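Ticket 253: Right hand drops soft items, late thumb close
Project: Living room tidy-up, student robotics club
Opened by: Declan Mottram
Assigned to: Mervyn Haworth
Opened: Apr 8, 2020
Priority: Medium
Status: Open, waiting on part

Problem

The pick routine fails on the white cushion. The arm gets to the right place, the fingers start to close, and the thumb comes in late. By the time the thumb moves, the fingers have pushed the cushion away. On the next try the hand closes on air and the routine reports a good grip anyway.

It was working at the end of last term. Two things have changed. We put the new fabric covers on the hand, and we moved to the Closix grip library, version 20. I don't know which one is the cause. I did both in the same week, which I know I shouldn't have.

Steps to reproduce

Start the controller. Load the tidy-up task. Put the cushion by the sofa. Run pick only, with place turned off. It fails most times at normal speed. At slow speed it sometimes works.

Wrist view from the run I was doing when I opened the ticket:
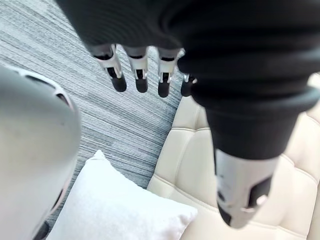

Wrist camera, cover on, fingers and thumb over the seat and cushion.

Log from the same session:

grip: approach ok
grip: fingers close start
grip: thumb close start, delay 70 ms over limit
grip: contact reported
grip: hold ok

The "contact reported" line is wrong. There was nothing in the hand.

Comment, Mervyn Haworth

Please try it with the cover off first. That fabric bunches up when the thumb bends and I think the motor is working against it. If the delay goes away with the cover off, we can leave the software alone.

Also check the thumb torque setting. The Closix default is lower than what we had before. Our old value was 3000 in the config file, and the update may have written over it.

Comment, Declan Mottram

Cover off: the delay is still there but shorter. No more over-limit warning in the log, but the thumb still starts after the fingers.

Config: you were right, the old value was gone. I put 3000 back in and restarted. With the cover off and the old torque value, pick works at normal speed. With the cover on and the old torque value, it works at slow speed and fails at normal speed. So it is both.

The false contact happens in every setup if I leave the hand empty and tell it to close. I'm treating that as a separate fault but keeping it on this ticket for now.

Comment, Mervyn Haworth

Keep it here, it's fine. The false contact could be the tip sensors reading the cover when it folds over onto them. Pull the cuff back so the tips are clear and zero the sensors with the hand open. They need to be zeroed each time the cover goes on or comes off. Gallagher's setup notes have the command, in the section on hands.

For the floor part of the task, don't change anything in the layout between runs. Leave the tape square where it is. The place step uses its saved position, and if somebody lays it again we have to redo the calibration.

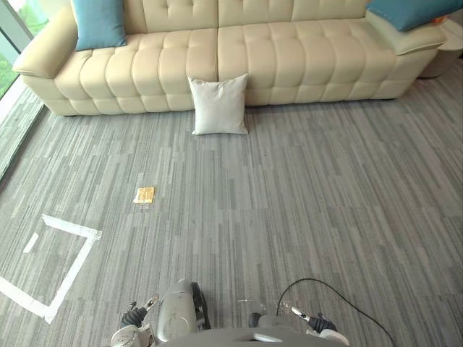

The layout is staying as it is until this ticket is closed. I've set the task to do the cushion first and the gold packet second. The packet is flat and thin, so it needs a fingertip pinch, and I don't want to tune that while the thumb timing is off. Placing into the taped square is turned off for now too.

One more request. When you post logs, post the whole session file and not only the grip lines. The head camera time stamps are in there and I want to compare them with the wrist ones.

Comment, Declan Mottram

Zeroed the sensors with the cuff pulled back. The empty hand now reports no contact, which is correct. I repeated it after a restart and got the same result. False contact can be marked fixed as long as people remember to zero. I added it to the start-up checklist.

Whole session files are in the shared folder under the ticket number.

Thumb at normal speed with the cover on is still failing. I tried raising the torque above the old value and the motor got warm, so I put it back.

Comment, Mervyn Haworth

Don't go above 3000. I've ordered a looser thumb sleeve from Grakineck. Until it arrives, run with the cover on at slow speed only. The Mambridge event isn't until July, so we have time.

Current state

Torque value: restored
False contact: fixed, zero sensors after every cover change
Thumb delay with cover: open, waiting for sleeve
Packet pinch: not started
Next action: Declan to fit the sleeve and rerun pick at normal speed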